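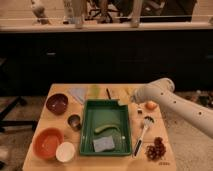

Sorting a mixed kitchen table with one tray
Asked 2019-03-02 in Storage, Bretville

I have a shallow green plastic tray in the middle of a wooden table, with bowls to the left and small items behind it. The cucumber and the sponge both ended up in the tray. Which one moves? 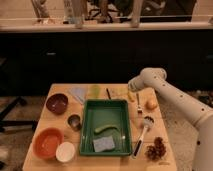
Answer 1
The sponge. Keep food and cleaning items apart – sponge next to the dish brush, cucumber stays. Nest the white bowl in the orange one if it fits. Pen goes in a drawer.

Answer 2
get a bigger tray, Menzies has them

Answer 3
Agree with 1, but wash the tray before food goes back in. The fork can stand in the metal cup. I would take the pinecone off the table.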